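Respite Beds Open at Clarnell House

Clarnell House, the residential and day support center in Dolan, has opened its new respite wing to families caring for an adult with a long-term disability. The wing is managed by Skastia Community Care under a three-year agreement with the Rulora Health Trust.

The service will offer short stays of up to 14 nights. Skastia expects to support 70 families in its first year, with priority given to households that have had no respite since last March. Nursing cover is provided overnight — a condition set by the Trust when funding was approved. 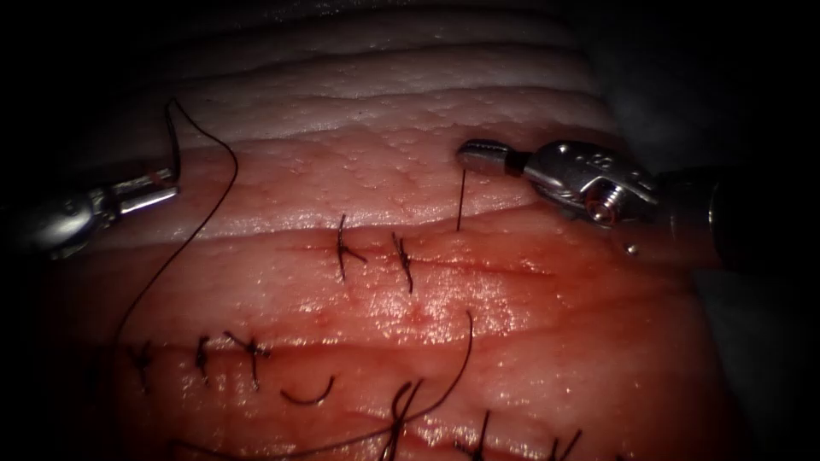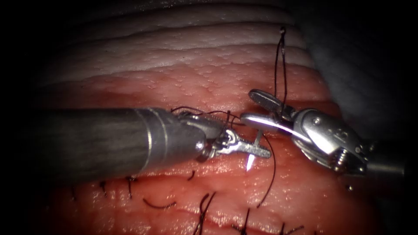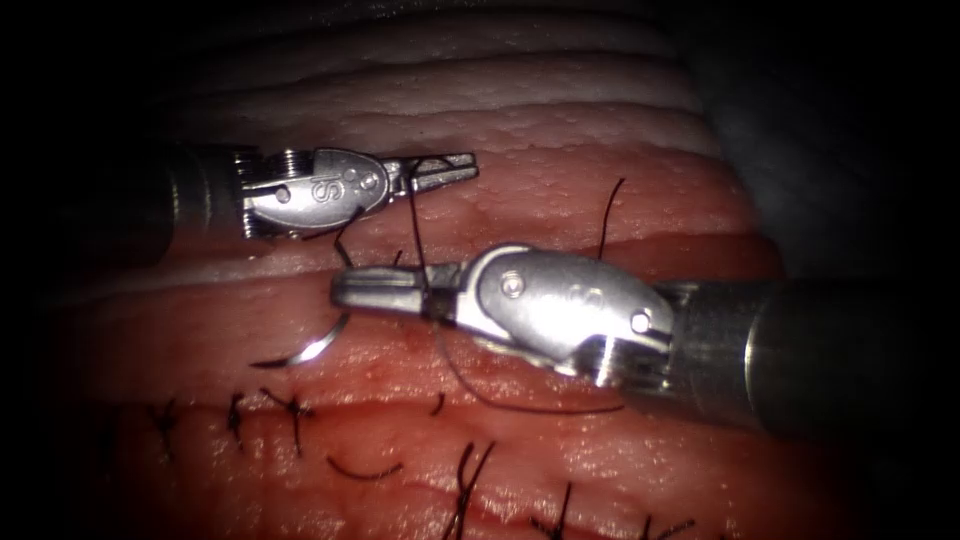
How to Apply

Referrals may be made by a family doctor, a social worker or the family itself. Forms are available at the Clarnell House front desk and should be returned at least 30 days before the requested stay. Applicants will receive a written decision, and a home visit will be arranged before a first admission.

Families already registered with the day center do not need to submit new medical records.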